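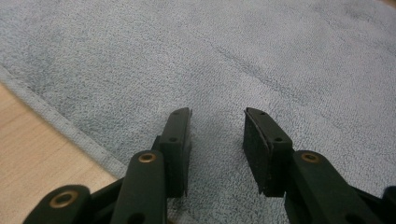 Towels are where every folding machine goes to be humbled, according to the engineer who runs the chores project at Lidumow, and the remark comes out with such a grin that it sounds like a recommendation. I had asked which household job would be cracked first. The answer took most of an hour and two pots of tea.

“People expect me to say ironing is hard, or cooking,” the engineer says. “They are hard! But give me a shirt on a hanger any day. A towel on the floor is one big soft thing with no handle. You have to find the hem, and you have to get hold of one layer of it.”

The team has worked on laundry since August, and the tally so far stands at 1,286 attempts at a plain fold in half, corner to corner. Of the last hundred, 71 came out well enough to go in a cupboard. I say that sounds rather good. The engineer pulls a face.

“It's lovely compared with where we started. But would you keep a washing machine that let you down 29 times in a hundred? And it takes 35 seconds a fold. My mother does it in four while talking on the phone.”

What goes wrong is mostly small stuff. Two fingers close on the pile and come away with nothing, or they pick up a crease in the middle and the whole towel arrives as a bundle. Pale cloth is worse than dark, the engineer reckons, because a shadow and a fold can look much the same to a camera. A hem helps a great deal, being flatter and smoother than the loops, “a sort of kerb you can follow”.

Shops are further along. Pusham, which makes storage crates, has machines stacking 4,000 of them a shift at its Pawłowska site, and the engineer spent a happy year there before moving to cloth. “A crate is the same crate every time. You can be a bit stupid and still be very good at it. At home, the towel you dropped this morning is a new shape that has never existed before. I find that thrilling, I really do.”

So, is a folding machine coming to our bedrooms? Hotels and laundries first, the engineer thinks, where there are piles of the same towel and somebody near enough to sort out the muddles. Arkinero, a small linen service, has already asked for a trial with hand towels only. Bath sheets will have to wait, and fitted sheets get a loud laugh.

“Ask me about those when I've retired,” the engineer says, and goes off to put the kettle on again.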